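Cárdenas through to regional cup quarterfinals after late equalizer at Carkel

2018-10-26

Cárdenas reached the quarterfinals of the regional cup after a 2-2 draw at Carkel in the second leg of their second-round tie. The first leg ended 0-0, which sent the visitors through on away goals.

Leobardo Cervantes scored the goal that settled it, heading in a corner with four minutes left. Carkel had led twice and were close to a place in the last eight for the first time since the competition moved to its current two-leg format.

Sorin Roman put the home side ahead in the 18th minute with a low shot from just inside the penalty area. Cárdenas goalkeeper Rigoberto Orozco got a hand to the ball but could not keep it out. The visitors had hardly been in the Carkel half until then, and their first attempt on goal came from a free kick ten minutes later that went well over the bar.

The equalizer came shortly before the break. A long throw from the left was not cleared, and Rigoberto Mendoza turned the ball in from close range. Carkel's defenders asked for a foul on their goalkeeper, but the referee let the goal stand after speaking with his assistant.

Carkel went back in front in the 61st minute. Roman was brought down on the edge of the box and took the free kick himself, and his shot went in off the wall. It was his fifth goal in this season's cup. 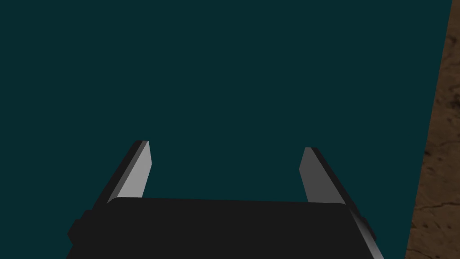 Why did Cárdenas go through when both games were drawn?

Goals scored away from home count double when the total score over the two legs is level. Cárdenas scored twice at Carkel, and Carkel did not score in the first leg at Cárdenas, so there was no need for extra time or penalties.

The home side had chances to finish the tie after Roman's second goal. A shot from the right hit the post in the 70th minute, and Orozco made a good save with his feet shortly afterward. Cárdenas brought on two forwards and left three players at the back for the last 15 minutes.

Cervantes came on as one of those substitutes. He had missed the first leg with a sore hamstring and was not expected to play more than a few minutes. The corner was taken short, then crossed to the far post, where he was left unmarked.

"I had been on for a while and had barely touched the ball," Cervantes said. "The cross was good. I only had to get over it."

Carkel pushed forward in stoppage time and won two corners, the second of which Orozco punched clear. Their captain was booked for arguing with the referee after the final whistle.

Carkel coach Phyllis Wainwright said her team had paid for sitting too deep after taking the lead.

"We stopped playing at 2-1," Wainwright said. "We gave them the ball and they kept putting it in our box. You can get away with that for five minutes, maybe ten. We have a league game coming up and we will have to pick ourselves up for that."

She said Roman had been taken off in the 82nd minute with cramp and should be fit for the next match.

A total of 189 visiting fans made the trip, most of them on buses paid for by the club. The start of the match was put back by 20 minutes after one of the buses was held up on the road.

Mendoza was shown a yellow card in the second half, his second of the competition, and will be suspended for the first leg of the quarterfinal.

Elsewhere in the second round, Torex beat Sudeo 3-0 at home to complete a 4-1 win over the two legs. Sudeo played the last half hour with ten men after their left back was sent off for a second bookable offense. Torex will be one of the seeded teams in the next round, along with last season's two finalists.

The draw for the quarterfinals will be held once the remaining second-round ties have been completed. The first legs are to be played in February, after the winter break, with the return games two weeks later.

Cárdenas return to league play with an away match at Torex. They are fourth in the table, two points behind their hosts.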